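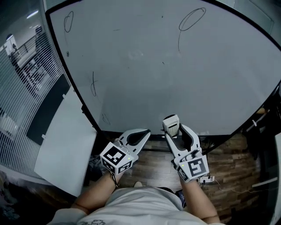
Stallen launches Starnetti hand-held gripper kit for recording two-handed tasks

Release date: Dec 29, 2025

MOLSTEAD – Stallen today opened orders for Starnetti, a kit of paired hand-held grippers for teams that teach robots by showing them how a job is done. The operator holds one gripper in each hand and carries out the task in the normal way. The movements are recorded and can be used to train a two-armed robot.

The kit is aimed at university groups, small robotics firms and in-house automation teams that need demonstrations of everyday work but do not want to tie up a robot to get them. Recording can be done in an office, a workshop or a kitchen, with no robot on site.

How it works

Each gripper is white, with curved fingers faced with black pads. A cube printed with black-and-white square patterns is mounted near the handle. Tracking software reads the patterns to work out where each gripper is and which way it is pointing. An indicator light on the cube shows green when the gripper is switched on and recording.

The operator also wears a head camera, which gives a view of both hands and the work in front of them. Footage from the head camera and the opening and closing of the fingers are saved against the same clock, so there is no need to line up separate files afterwards.

Setting up takes 12 minutes from opening the case, including calibration. After that, a new session can be started from the laptop with one key. The grippers can be put down and picked up again between tasks without calibrating a second time, provided the cubes have not been taken off.

Tested on ordinary jobs

Stallen ran a trial of the kit from April at its workshop in Molstead and at the offices of Zacharias, a fit-out contractor. Operators recorded 141 different tasks over the course of the trial. They included wiping down whiteboards, folding cloths, sorting cable, opening drawers and packing small parts into trays.

Whiteboards were added to the list at the request of Zacharias. A large board is awkward to handle, and cleaning one calls for long, even strokes with steady pressure. Marker lines also make it easy to check a recording afterwards against what was left on the surface.

Of the tasks recorded, 126 were accepted for training without being repeated. Most of the others were turned down for one of two reasons: the operator's sleeve had covered a cube, or the hands had gone out of view of the head camera. The software now gives a short tone when either of these happens, so that the operator can stop and start again at once.

Operators also asked for a lighter grip and a softer closing action. Both changes have been made in the version now on sale. The finger pads have been changed too, and can be replaced by the user with a small screwdriver.

What is in the kit

Two hand-held grippers, left and right
Two marker cubes, fitted
Head camera with adjustable strap
Charger and cables
Spare set of finger pads
Carrying case
Recording and calibration software for one laptop

The software saves recordings in open formats. Files stay on the customer's own computer unless the customer chooses to move them, and no account is needed to record or export. A face-blurring option is included for sites where other people may walk through the view.

Limits

Starnetti is meant for indoor use. Strong sunlight falling directly on the cubes can interfere with tracking, and the grippers are not sealed against water. They are built for light objects and should not be used for lifting heavy loads or for work with hot surfaces or sharp blades. The kit records demonstrations only. Customers will need their own robot and their own training software to make use of the data.

Operators should allow a short practice period before recording work that they intend to keep. In the trial, new users were usually comfortable after one session. Stallen recommends regular breaks for the wrists and forearms.

Orders and support

Starnetti can be ordered direct from Stallen. Kits are sent out within 7 working days of payment and carry a warranty of 12 months covering the grippers, camera and charger. Finger pads are treated as wearing parts and are sold separately. Software updates are free for the length of the warranty.

Teams that wish to try the kit before buying can book a half-day at the Molstead workshop. Visitors may bring their own objects and tasks, and can take away the files they record. Booking requests should be sent through the Stallen website, marked "Starnetti trial".

About Stallen

Stallen designs and builds recording tools for robotics and automation teams. The company is based in Molstead, where its products are assembled and tested.

Ends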